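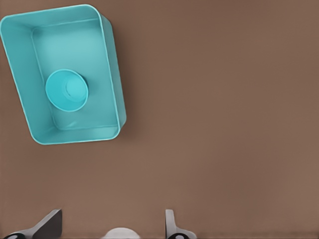 Saoirse Moriarty wrote to me that a simulated benchmark with only smooth brown table and plain plastic "will teach your policy to be good at plain plastic", and that I should say this before I say anything kind. So I say it first. I agree with half of it.

I have now used Torkero for most of a winter. It is a simulation kit for two-arm tidying tasks, with a training method called Calness included in the same download. You get the scene, the arms, 531 recorded demonstrations and the scripts. My interest was mainly in Calness, but it is difficult to review one without the other.

## Setting up

The install took me one afternoon, and most of that time went to a driver problem of my own. The manual is short and correct. I would have liked a page about the colour settings, as the default gives you things like a turquoise bowl inside a turquoise bin. From a low angle even I have to look twice for the rim. At first I changed the bowl to another colour, then I put it back, and I recommend that you leave it too. A method which fails there should be seen to fail.
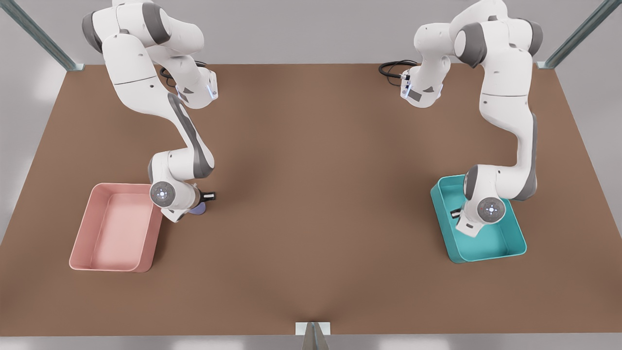 *Torkero, the two-arm scene with pink and teal trays.*

## What the method does

Calness trains on the demonstrations in the usual way, but it gives more weight to the moments just before the fingers close. The authors' argument is that most of a demonstration is travelling through empty air, and the policy learns this part quickly. The grasp is short and it is where the errors are made.

I compared it with plain imitation on the same data, using the Ivier training code for both. With bowls standing upright, I could not measure a difference. With cups lying on the side, plain imitation failed 11 times in my test set and Calness failed 6 times. It is a small set, so please do not quote me as if it was a study. Training was roughly 5 hours longer on my machine, and this the manual does not mention.

I should also mention the Georgiev baseline, which comes as an option. It ran, but I never got a stable result from it and I don't know if the fault was mine.
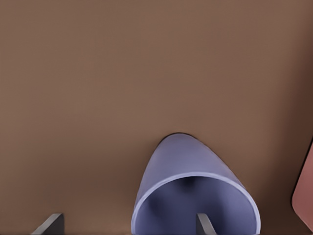
Page last changed: August, evening (corrected the training time)

## The cup on its side

This is the case I would look at before you decide. With the mouth of the cup turned to the gripper, the fingers have to go one inside and one outside, with the wall between them. The target is thin, and when the fingers are in place they hide a good part of it from the close view. In my runs the Calness policy slowed down near the rim and the plain one did not. I find this more convincing than my failure counts.

What I miss is the contact. Gorazd Vukadinović asked in the comments if the simulated wall bends when it is squeezed. In my version it does not, so I would not trust these results for soft cups.

## Would I keep it?

Yes, for comparing methods. The scenes load quickly, the replays are the same each time, and the scripts are written in a clear way. For preparing a real arm I would add my own textures and clutter first, and here Saoirse is right. The licence allows it, but you must edit the scene files by hand and the format is not friendly. Keep a copy of the original folder.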